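Fludska Good Practice Pack for two-armed robots: my review

Posted April 27, 2025

I've been meaning to write this one up for ages! I bought the Fludska pack after a chat with Delphine Whitfield, who swears by hers, and I've had it open next to me for 18 working days now, so I think I've given it a fair go.

What you get is a ring-bound book, a set of wipe-clean cards and a log pad. The book is aimed at people like me who run arms on ordinary household jobs (bins, bags, laundry, that sort of thing) and don't have a safety department down the corridor. It isn't a standard and doesn't pretend to be one. It says right at the front that you still need to read the proper rules for your country and your machine, and then it gets on with the day-to-day stuff.

The best section by miles is the one on setting up. Walk the area first, pick up anything loose, check where every cable goes when the arms are at full stretch, and agree who has the stop button before anyone powers up. I knew all that. Did I do it every time? I did not. Having it on a card by the door has made me a lot better, although I'm still lazy about scraps on the carpet and the card makes me feel guilty about it.

The chapter on soft and see-through things is good too. Bin liners are a pain: they cling, they fold over themselves, and a gripper can have hold of one layer when you think it has two. The book tells you to stop the arms completely before you put a hand in to sort it out, however small the tangle, and to write it down as a hand-in. I like that it gives the thing a name, you end up with a log that means something.

Now the grumbles. The pad is too small, with room for up to 600 entries if you have tiny handwriting, and I don't. The print on the cards is grey on pale blue (why?). And the chapter on shared rooms reads as though it was written for a factory, all fences and painted lanes, which isn't much help in a carpeted room with one corner to spare. Dwayne Pruitt lent me the Stotitwood booklet to compare and it handles that bit far better in 3 pages, but it has nothing at all on two arms working on one object, so I keep both on the shelf.

Customer service was fine. I wrote to say a card was missing and a new one turned up, no fuss. They tell me a second edition is due in May, so you might want to hang on for that if you're not in a rush.

I'm giving it four out of five. I'd have gone higher if the cards were easier to read.

Bin work, both arms:

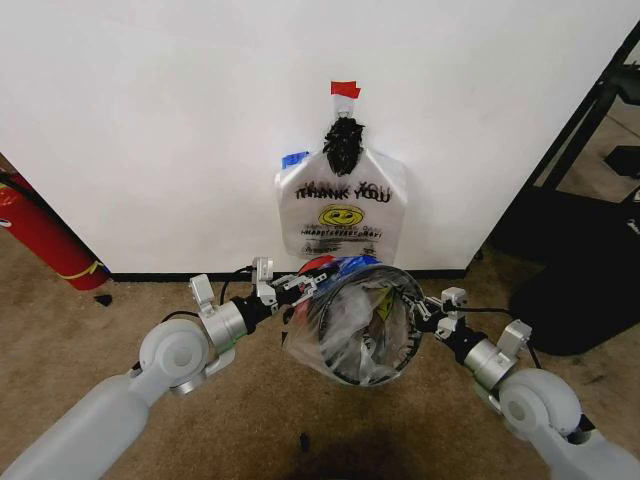
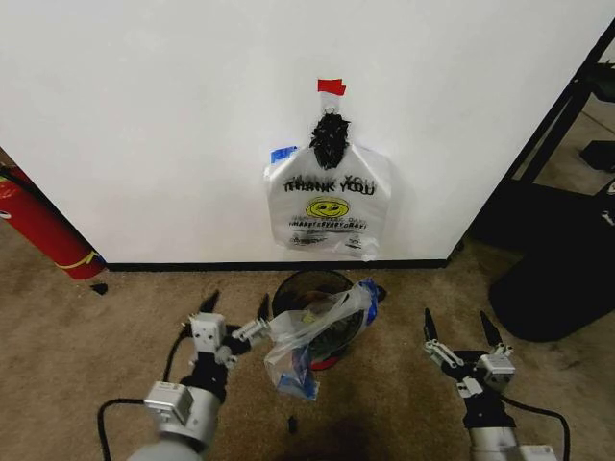
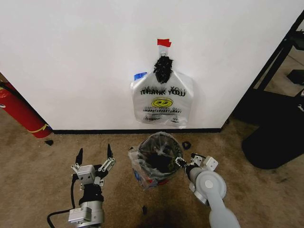 Do I need to stop both arms if only one of them is tangled?

Stop both. The pack is firm on this and I agree with it: the free arm can still move while you're leaning in to help the stuck one, so everything gets halted, then you reach in, then you log it and start again from the set-up card.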